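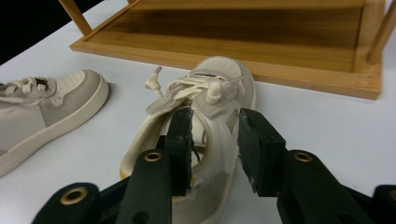 Removing yellowing from white leather sneakers after washing

I wiped down a pair of Skarneretti low-tops with dish soap and dried them on a windowsill. Yellow patches appeared on the toe area within 14 hours. Is this dye migration, or residue?

2 answers

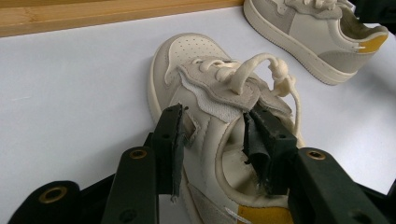
utex_bench
Moderator, Footwear Care

Most likely residue. Alkaline soap left in the finish yellows as it dries, and sunlight speeds this up.

1. Mix one part white vinegar with 4 parts cool water.
2. Dampen a cotton cloth and wipe the leather. Keep the solution off any suede.
3. Wait 5 minutes, then wipe with plain water.
4. Cover with white paper towel and dry in shade.

Perforated toe panels hold more soap than flat ones. Use a soft brush there.

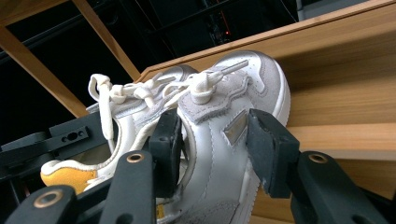 Answer 2
irkberg_south
Member since July

Guillot cleaner worked on mine, took about 2 passes. Didn't try the vinegar. If the yellow is in the sole rubber that's oxidation and you need peroxide, different problem. Take the laces out first and wash them separately.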